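The boarding house in Purklow had one room left, and Mrs. Yatsenko wanted 25 dollars extra for it because of the dreams.

"What dreams?" asked Sebastian.

"True ones," she said. "Whoever sleeps there sees where a lost thing is."

He had heard a lot of sales talk in his life, and most of it was better than that. He paid anyway — the last bus had gone.
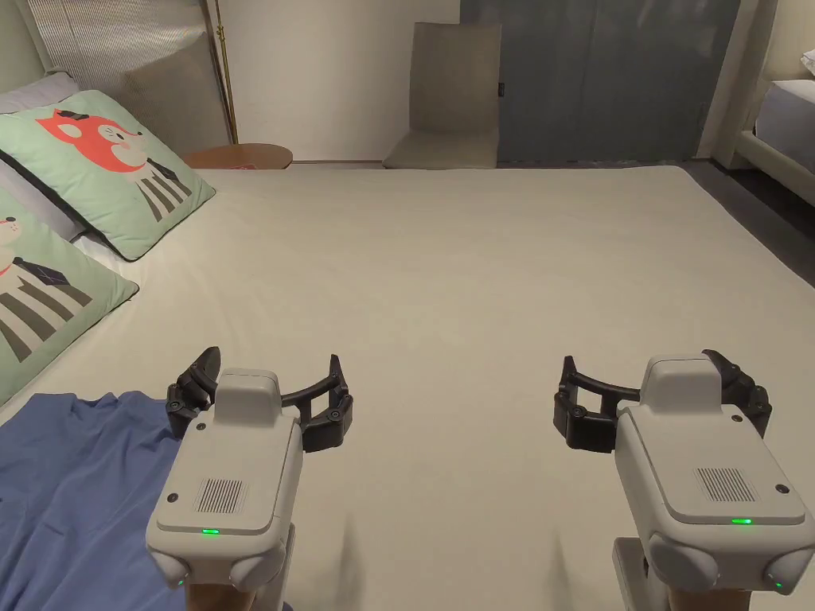

Kanokwan told him at supper that he should ask for something small. She had asked for her father's house and got only the smell of its kitchen, and it had ruined her week.

Sebastian said a smell was easy. Anyone could dream up a smell. He wanted an address.

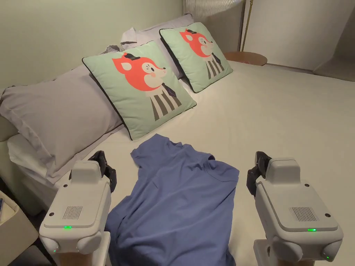 He went up at ten and lay awake listening to the pipes. What had he lost, anyway? A watch, in Wustar. Seven years of letters from Luminița, left on a train. He picked the watch, as a fair test.

He dreamed of the train.
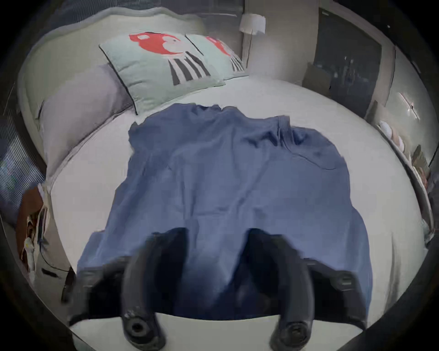 In the morning he told Mrs. Yatsenko the room was a fraud and he wanted his money back. She counted it out without arguing.

"Which line was it?" she asked.

"The Krishnan line," he said, and then stood there with the bills in his hand, trying to remember when he had mentioned a train.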